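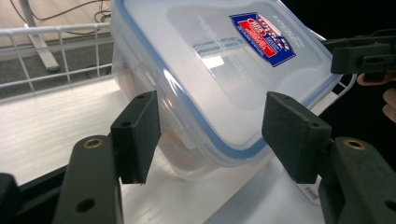
Ticket subject: Lid gasket lifting on clear storage containers, staff kitchen, Feketti building
Status: Open, awaiting stock
Priority: Low

Reported issue
Kitchen users at the Feketti building report that the lids of several clear food containers no longer close evenly. The containers belong to the Clavia order of 80 units received in January. One user found soup in the bottom of a tote bag.

Initial checks
Lids were compared with an unused unit from the Gandale storeroom. The unused lid closed on the first attempt. Of the returned units, 6 showed a gasket that had been pulled out for washing and put back twisted.

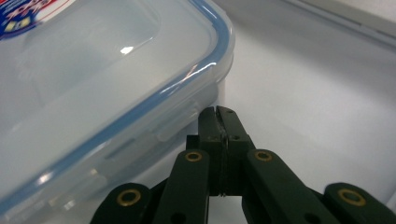
Olszewski Facilities Support – Kitchens and Supplies

The blue gasket must lie flat along every side of the lid and follow the rounded corners without a bulge. Press it in at the corners first, then work along the straight sides. Close the latch flaps in opposite pairs.

Leak test
Fill the container with 200 ml of water, close all latches and turn it over above the sink. Units that drip after the gasket has been reseated are to be set aside with the product sticker and barcode left on. The supplier does not accept returns without them.

Update, 2:40 p.m.
Four of the six units passed after reseating. Two still drip at one corner. Replacement gaskets have been requested from Gandale – delivery date not confirmed. Until then, please use the affected containers for dry food only.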